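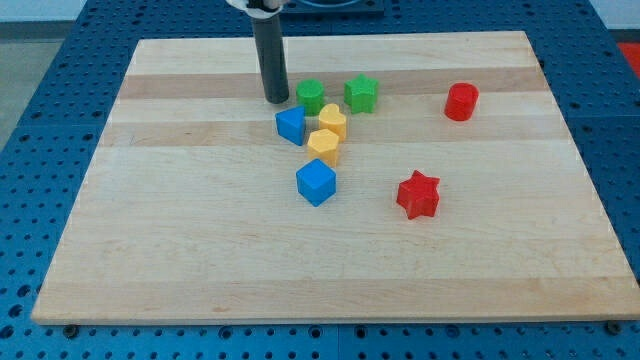 Maple-like board on the pegboard, shape sorter blocks on top

Thread: Glued strip board, finish or leave bare?

thibodeau_shop wrote:
The board is edge-glued strips, sold to me as hard maple. It sits on the blue pegboard and gets used for sorting blocks, nothing else. Plastic shapes get dropped and slid on it all day. Currently sanded to 220 and bare. Questions: oil, hardwax or film finish, and does it need feet? The pegboard does not breathe much outside the holes.

grainline226 wrote:
Film finish. Water-based poly, three coats, both faces. Plastic blocks will not hurt it. Bare maple picks up hand grime and goes gray by June.

Elli Miettinen wrote:
Disagree on film. Drop a cube corner-first often enough and you get small white fractures in the poly, and then the repair is a full resand. Hardwax oil can be spot repaired. I use the Bandora matte on the same kind of board. Two thin coats, buff, leave it alone for a week.

grainline226 wrote:
A toy block does not weigh enough to fracture poly. I have a bench top with 600 hours on it, and hand planes get set down on that.

Elli Miettinen wrote:
Planes get set down. Blocks get dropped. Different load.

jsmin wrote:
Whichever finish you pick, do both faces the same. A one-sided finish is how strip boards cup.
Separate point on the blocks. The heart and the hexagon are both yellow, the cube and the triangular prism are both blue, and the green pair is a cylinder and a star. If the sorting is by color that is fine. If it is by shape, there are cylinders in green and red, so keep those two in mind when you label the bins.

thibodeau_shop wrote:
Sorting is by shape. Both cylinders go in the same bin. The red one looks a bit wider to me, I have not put calipers on it.

jsmin wrote:
Then measure before you cut a template. If the hole fits the red one, a smaller cylinder will go in crooked and jam. I had that with a Nokutard set.
- Jin-sol Min

bresside_bob wrote:
No feet. Feet put it on point loads and it will rock on pegboard unless the sheet is dead flat. Thin cork, full sheet, not glued. Lift it once a month and wipe underneath.

grainline226 wrote:
Cork holds moisture. Four rubber bumpers, done.

bresside_bob wrote:
Cork in a dry room holds nothing worth discussing.

thibodeau_shop wrote:
Went with hardwax, both faces, first coat on. Trying the cork loose before I buy bumpers. Calipers tomorrow.

Last edited by thibodeau_shop, 26 Nov 2023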